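Talk notes: Keeping pipe tobacco in jars
Masville Pipe Club, June meetup

Hi everyone, thanks to Hwa-young Seol for getting me the early slot. (Wait for chairs to stop scraping. Drink some water.)

So, I've been putting pipe tobacco away in jars for 11 years now, and I'd say I did it badly for the first few. I bought a big bag of the Kwak loose Virginia, rolled the top down, put a clothespin on it and felt very pleased with myself! By spring it was like cornflakes. I smoked it anyway. It bit my tongue all the way through.

What I want to get across tonight is that jars are easy and cheap, and you can start this weekend. Regular canning jars, clean and fully dry, new lids. I had 300 grams of Nonis flake to put up last month and I split it into small jars so I'm not opening the same one over and over.

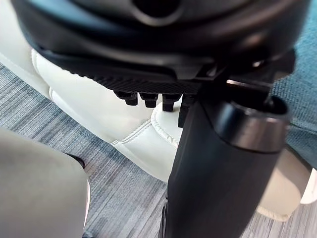

Four black knobs under a molded housing

Next bit, moisture. (Pass the two sample jars around, remind people to put the lids back on!) Pinch some between your fingers. If it clumps and stays clumped, it's wetter than I like to smoke it. If it springs open slowly, I jar it just as it is. If it crackles, you can bring it back with a damp cloth over a bowl, but go slow, because soggy tobacco sitting in a closed jar can grow mold. I check mine every couple of hours and stop early.

Tell the Seung-woo Yeon story here if there's time, the one with the apple slice. Short version: don't use an apple slice.

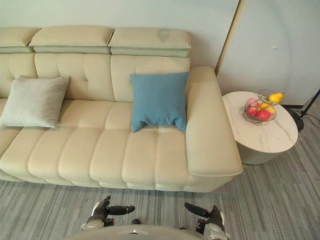

Can I jar an aromatic the same way as a plain Virginia?
You can, and it will keep fine in a sealed jar, but the added flavoring tends to fade over the years, so I smoke those first and save the long storage for Virginias.

Labels. Please label your jars. Blend name, month, year, and where you bought it. I have one on my shelf that just says "good one" and I've been trying to buy more of it ever since. Nazma Talukder thinks it's an old Hastari mixture, Chae-won Cha is sure it isn't, and they've both had a bowl.

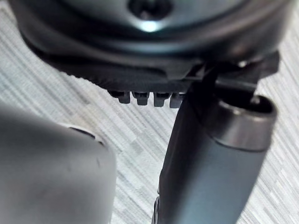 And then keep them out of the sun. Mine are in the hall closet, bottom shelf, behind the boots. A steady, cool room is plenty, so don't go buying a special cabinet, and skip the fridge.

(Should be 20 minutes in by now. If I'm over, drop the part about tins.)

Tins: leave them sealed if they're sound. If there's rust or a dent near the seam, open it and jar what's inside. Then questions, and Young-sook Won has spare lids by the door.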